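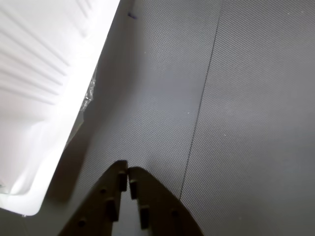

Mi rutina con ácido azelaico después de 11 semanas

Empecé con el ácido azelaico en noviembre, cuando las marcas de la barbilla ya llevaban meses sin cambiar de color. Antes había usado retinol y lo dejé porque se me pelaban las aletas de la nariz y el maquillaje se cuarteaba a media mañana.

Compré el de Prellier, en gel. Me costó 23 euros y el tubo me ha durado casi 11 semanas, usándolo solo por la noche. La textura es algo arenosa y si pongo mucha cantidad hace bolitas con la crema. Con un guisante para toda la cara tengo suficiente.

Lo que hago por la noche

Me lavo la cara con el limpiador de Stillholm, el del envase de 375 ml, y me seco con una toalla pequeña. Espero unos minutos y aplico el gel. Después va la crema hidratante. Las dos primeras semanas lo usé en noches alternas y picaba bastante, sobre todo en las mejillas. A partir de la tercera dejó de picar y pasé a diario.

Por la mañana solo me enjuago con agua y me pongo protector solar.

Qué he notado

Las marcas rojas se han aclarado. Las marrones siguen casi igual, quizá algo más difusas. Los granos de antes de la regla me salen todavía, aunque se secan antes. En los poros no veo diferencia.

También probé unos días el sérum de niacinamida de Cimov encima del gel y me dejaba la frente brillante, así que lo he pasado a las mañanas de invierno, cuando tengo la piel más seca.

Voy a seguir con un segundo tubo. Si las marcas marrones no bajan, pediré cita con la dermatóloga para preguntarle por un peeling.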